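Lab visit at Pamside: the day the hand wouldn't let go

Notes typed up on the train, sorry for the state of them. Thursday, October 28, 2021, open afternoon at Huster, second floor, the tidying rig.
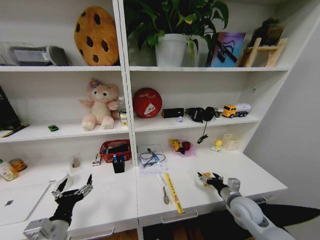
So-yul Shim told me before I'd even got my coat off that the grip fault had been there since May, and that anybody writing "it dropped something" was writing up the wrong problem. Dropping is easy, she said. You pick it up. Holding on when you've been told to open, that's the one that hurts people.

OK so. Background, quick. Two arms, shelves, a counter, lots of household clutter. The job is putting things away. Pick up a small thing, move it, let go, next. They call the whole setup Skastix and the control software is Wi, pronounced "why", which got old by the second sentence. Visitors stand behind a strip of tape on the floor. I was front row, left side, next to a man eating a sandwich.

First runs fine. Slow. Slower than I expected, slower than my kid. Fingers open wide, close in, a pause, lift. I liked the pause. Small toys mostly went all right. The thing it hated was anything flat, it would paw at it and then give up and go to the next job. People laughed, then stopped laughing and started rooting for it.

Then the fault. Right hand. It had something small pinched at the fingertips over the counter, got the open command (there's a screen, you can watch the commands go by) and nothing. Fingers stayed shut. Screen said open. Wi thought the hand was empty and went on to the next step, so the arm swung out toward the shelf with the thing still in its fingers, and the knuckles came down on the edge of a shelf board. Not a huge bang. A knock, like someone rapping on a door. But everybody stepped back at once.

Stop button got hit fast. Both arms froze. Good. What I did not like: the person on the button was also the person doing the talking. She had her back half turned for a second while answering a question about price. Only a second, but I counted it.

And then the bit I really came home thinking about. With the stop pressed the hand keeps its grip. That's by design, so it doesn't fling a full mug on your foot when the power goes. Makes sense for mugs. Makes no sense if the thing in there is your finger. Someone behind me asked exactly that and there was a bit of a silence. The answer is a release lever at the wrist, on the underside. It took the tech 2 tries to find it, and he works there.

Cause, as far as they'd tell us. The fingers are pulled by thin cables and one cable had jumped its guide, so the motor turned and the finger didn't follow. The motor counts its own turns and reports those. Nothing at the fingertip checks. So the software gets told "open" by a part that has no idea. Shim drew it on the back of a visitor form, very clear, wish I'd kept it.

The log was up on the wall, which I give them credit for. 200 runs since the last cable change, 165 clean. Of the rest most are missed grabs, boring ones. But 4 are marked "no release", and today's makes it the one after that. All right hand. I asked if the left had the same cable routing and it doesn't, the guide is an older type with a deeper groove. So why not just fit the old guide to both? Supplier stopped making it. Of course.

What they're changing, from my notes, handwriting bad:
Cable check at the start of every shift, by hand, signed.
A pressure pad in each fingertip, so "open" has to be felt before the arm moves.
Arm waits if motor and pad disagree.
Release lever painted red and moved to the top of the wrist.
One person on the stop button, who does not talk to visitors.

That last one was added while we were standing there. I watched it go on the whiteboard.

They did restart, forty minutes later, left arm only, right one parked. Half the group had gone for coffee by then. It put a couple of things away with no trouble and I found I was watching the fingers and not the arm, every single time, waiting for them to open.

Practical stuff if you go. Parking at Pamside is round the back, the front lot is permit only and they do ticket. Sign in with photo ID. No open toed shoes, they turned a woman away at the door. The tape line is too close in my opinion and I wrote that on the feedback card. Coffee terible. Toilets are one floor down and the elevator needs a badge, so take the stairs.

Next open afternoon isn't set yet. Shim said not until the pads are in.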